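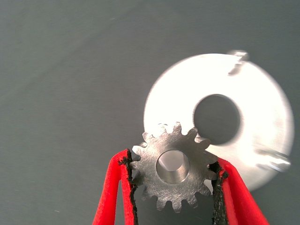 ### 3.2 Handling rules for the gear task

Each site agreed to follow the same handling rules, which ran to 13 clauses in the first draft and four by October. Most of the lost clauses concerned paperwork. The survivors say who may restart the arm, how hard the gripper may close, when the finger pads are replaced, and what counts as a drop. Riviere and Courtois drafted the last of these over a long afternoon and are still on speaking terms. 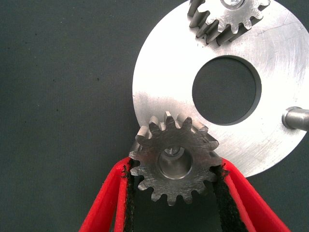 **Figure 3.** Wrist view with a small spur gear held between the fingers, close to the plate.

Pad replacement caused the most trouble. The Besnard site changed pads every 2000 grasps, a number it defended warmly and could not source. Stuvenent changed them "when bad," a rule that is hard to audit. Our compromise is inspection at the start of each shift, against a reference photo of a new pad. Fraying alone does not fail a pad: those in Figure 3 are ragged along the edges, yet the gear teeth still press into the soft material on both sides, and clause 3 asks for contact on both sides. A pad that leaves bare finger against a tooth is out, whatever the log says about its age. Operators may not trim loose fibers with scissors, a practice we had not thought to forbid until we visited Dumumer.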